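Gift wrap and the recycling bin: what changes in April

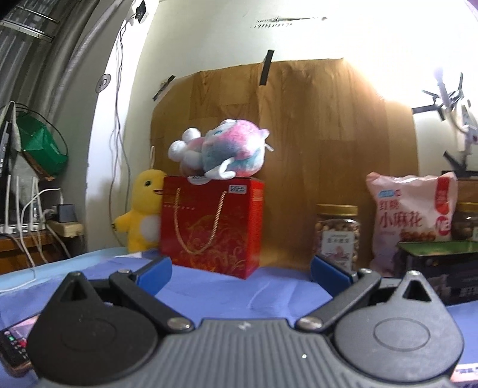 The new sorting rules take effect in April, and most of the calls to the office so far have been about wrapping paper and gift bags. The short version is that plain paper still goes in the blue cart and anything with foil, glitter or a plastic coating does not.

The reason is the switch to the Plorkari sorting line. The old line pulled coated paper out by hand at the end of the belt. The new one reads it as plastic film and sends it to the wrong bale, and a bad bale costs us 79 dollars to haul back and re-sort.

To check a sheet of paper, crumple it in your fist and let go. If it stays in a ball, put it in the cart. If it springs open, it has plastic in it and belongs in the trash. Tissue paper is accepted only if it is plain – no metallic print.

Gift bags need a little more work. Take off the handles, the tags and any ribbon. Rope handles wrap around the shafts in the sorter and have stopped the line 3 times since the trial began. If the bag is uncoated paper, flatten it and put it in with the cardboard. Shiny bags are trash, but please think about using them again first.

The Deák Street drop-off will take clean gift bags of any kind for reuse. Leave the handles on for these. There is a bin inside the door on the left, and bags can be picked up free from the same bin. Last winter 1000 bags went through it. Sebastião Arruda runs the desk there and can also take boxes with lids, bows and unopened rolls of paper. He can't take used tape, loose ribbon or greeting cards with batteries in them.

Carts with the wrong items will get a yellow tag for the first 2 pickups. After that they will be left at the curb until the next round.

A printed sorting chart is available at the front counter until 4:30 p.m.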